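4.2 Simulated tabletop scenes

All policies in this section are trained on the Cerkano task set and evaluated in Heleo, our rendering and physics environment. We chose to keep the arm, the gripper and the wrist camera fixed in all experiments, and to change only the objects, the surface texture and the light. In this way a difference in the success rate can be assigned to the scene and does not come from the hardware model.

Each evaluation scene contains one target object and several distractors taken from the Enache object library. The distractors are placed at random, and they may lie on their side or stand partly outside the view of the camera. The surface is drawn from a separate pool of materials. Stone with strong veins was the most difficult material in our early tests — the thin pale lines are easily confused with the edges of small objects — and for this reason we kept it for evaluation only. Shadows are computed at low resolution to save rendering time, so their borders can appear stepped. Figure 3 gives an example of a cluttered scene on such a surface.
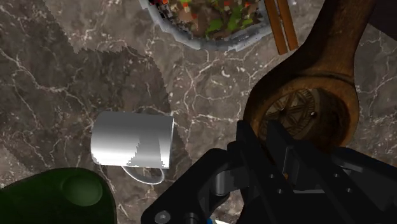
Why is the marble kept out of the training data? We want to measure how a policy behaves on a surface which it has never met, and this measure has no value if the same texture was already used for training.

Figure 3. Wrist view in Heleo, with the gripper at the head of a large wooden utensil. A mug lying on its side and part of a salad bowl are also in view on the veined marble.

We compare 2 policies. The first one, our baseline, receives the wrist image alone. The second one, Clilis, receives the same image together with a coarse mask of the target, which is predicted once at the start of the episode and then moved forward with the known motion of the arm. Both policies share the same image encoder and the same number of training steps. Every policy was trained with 3 random seeds and tested on 312 scenes per seed, and the scenes are identical for both.

An episode is counted as a success if the target is lifted clear of the surface and held until the end of the time limit. Pushing the target without lifting it is a failure, also when the fingers are closed around it. We made this rule strict because long utensils often turn under the fingers, and a softer rule would hide this problem. Over all seeds, Clilis was better than the baseline in every one of the 7 object groups, and the gain was largest for targets with a long handle.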